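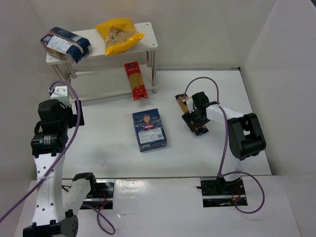
Fig. 1. Massas secas: dois sacos na prateleira de cima, esparguete na de baixo.

Unidade 4: Pressão alta e ocupação da largura no futebol de onze
Apontamentos de apoio à aula teórica

4.1 Ponto de partida

Na unidade anterior vimos a organização defensiva em bloco médio. Agora subimos o bloco. Entende-se por pressão alta a tentativa coletiva de recuperar a bola no terço ofensivo, logo após a perda ou no momento em que o adversário inicia a construção a partir do guarda-redes.

Convém separar as duas situações. A reação à perda depende da posição em que os jogadores estavam quando atacavam. A pressão à saída de bola parte de uma estrutura já montada e pode ser preparada durante a semana. Os exercícios desta unidade tratam sobretudo da segunda.

4.2 Referências de pressão

A equipa precisa de saber quando sai. Os sinais mais usados são:
- passe lateral lento entre centrais;
- receção de costas do médio defensivo;
- passe para o lateral junto à linha;
- bola no pé mais fraco do central.

O avançado que inicia a pressão corre em curva e fecha a linha de passe para o outro central. Se correr a direito, o adversário muda de lado com um só passe e os médios chegam tarde. É o erro mais frequente nos escalões de formação e repete-se nos seniores quando há cansaço.

4.3 Laterais de pé trocado

Um lateral destro colocado à esquerda tende a conduzir para dentro. Com bola, isto dá mais uma opção de passe no corredor central e obriga o extremo do mesmo lado a manter a largura. Sem bola, o lateral defende bem a diagonal interior, mas tem mais dificuldade no corte junto à linha e no alívio com o pé exterior.

Se o extremo também procurar o interior, o corredor fica vazio e a equipa perde profundidade. Cabe ao treinador decidir qual dos dois fica aberto. A decisão pode mudar ao longo do jogo.

4.4 Caso de estudo: Clamora - Mavness

O Clamora apresentou-se em 4-3-3, com o extremo esquerdo aberto e o lateral desse lado por dentro. O Mavness respondeu em 4-4-2 e orientou a pressão para a direita do adversário. Nos primeiros 30 minutos o Clamora saiu quase sempre em passe longo. Depois baixou um médio para entre os centrais e passou a ter superioridade na primeira linha.

O Mavness demorou a ajustar. O segundo avançado hesitava entre acompanhar o médio e ficar com o central, e a distância entre linhas aumentou. Ao intervalo passou para 4-3-3 e igualou os números à frente.

Na contagem feita para esta aula, o Clamora completou 435 passes, dos quais 100 no último terço. Os números servem para discutir, não chegam para concluir sobre a qualidade da pressão.

4.5 Exercício de campo

Sete contra sete mais guarda-redes, em meio campo. A equipa que constrói marca ao passar a linha do meio-campo com a bola controlada. A que pressiona marca na baliza. Trocar funções a cada quatro minutos.

4.6 Trabalho para entrega

Ver a gravação do jogo Aseo - Poojary e escolher uma sequência de pressão à saída de bola. Indicar a estrutura inicial, o sinal de saída e o comportamento do médio mais próximo. Máximo de 200 palavras, com um esquema desenhado à mão ou em computador. Entrega até ao fim de maio.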